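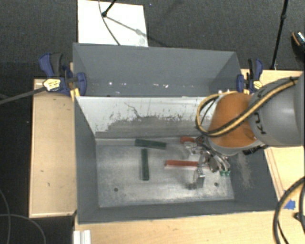
Reisegewinnspiel Plordale: Auswertung der Teilnahme
Projektbericht, Seminar Tourismusmarketing
Milagros Sosa

Suchbegriff eingeben Suchen

Untersucht wurde ein Gewinnspiel der Ferienregion Plordale, bei dem eine Woche Aufenthalt für zwei Personen verlost wurde. Veranstalter war die Agentur Luler. Die Teilnahme lief über ein Online-Formular und über Karten, die in den Unterkünften auslagen.

Bis zum Einsendeschluss im Dezember gingen 1187 Einträge ein. Davon waren 132 doppelt und wurden vor der Ziehung gelöscht. Die Karten mussten von Hand übertragen werden — das dauerte über 40 Stunden und war im Zeitplan nicht vorgesehen.

Unklar blieb für viele die Frage nach der Anreise. In den Bedingungen stand sie erst unter Punkt 4, auf der Karte fehlte sie ganz. Für die nächste Runde schlage ich vor, den Hinweis direkt unter den Preis zu setzen und die Adresse nur einmal abzufragen. Ob sich die Teilnahme auf die Buchungen auswirkt, konnte ich nicht prüfen, die Zahlen lagen noch nicht vor.

3 Kommentare 7 Mal geteilt

Ähnliche Beiträge
Newsletter der Region Phromma im Vergleich
Gästebefragung mit Cirkix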